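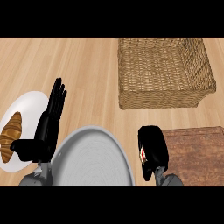 Can we run the two hand models back to back without redoing the joint limits check?
Only if the wrist mount and controller profile stay the same. Swap either one, start again from item 1.

Hand comparison, pre-run checklist w/ comments
Site: Ridgate, sim bench
Date: 18 Nov 2020
Filled in by: Bjarke Stougaard
Checked by: Halldóra Nørgaard

1. Controller profile loaded, right version
OK. Blöndal profile, both arms. Old one still in the menu, pls delete.

2. Joint limits, left hand
OK. Thumb limit was wider than the spec sheet, set back.

3. Joint limits, right hand
OK.

4. Grip force cap set
OK after fix. Came up at 12 N, should be 6 N for pastry and anything else soft. Jytte Riis to find out why the default keeps coming back.

5. Self collision on, fingers and palm
OK. Slows things down a bit, leave it on anyway.

6. Contact with tableware (plate, tray, basket, board)
Partly. Plate and tray fine. Basket mesh is heavy, simple hull used for now. That means fingertips stop short of the weave. Don't score basket drops untill this is sorted.

7. Soft item, croissant
OK to run. Friction value is a guess. Same guess for both hands so the comparison should hold, but don't quote slip numbers outside the team.

8. Small item in closed grip
Fail first try, fingers went through the item on fast close. Step time down to 2 ms, passed. Keep it there for the Madby hand too.

9. Camera view, both hands visible at start pose
OK. Black bands top and bottom are the wide crop. Full height is in the raw files if somebody wants it.

10. Stop command, both arms
OK. Tested from keyboard and from script.

11. Log folder has space
Not OK at first, cleared. 200 trials per hand needs more than we had.

12. Reset returns objects to start pose
OK. Tray drifts a hair after many resets. Watch it.

Open: item 6 (Tyson Lachance), item 4 default (Jytte).
Skellomia hand goes first, then Madby. Same seeds, same order of tasks, no tuning inbetween.
Next full check in February or at any mount change, whichever comes first.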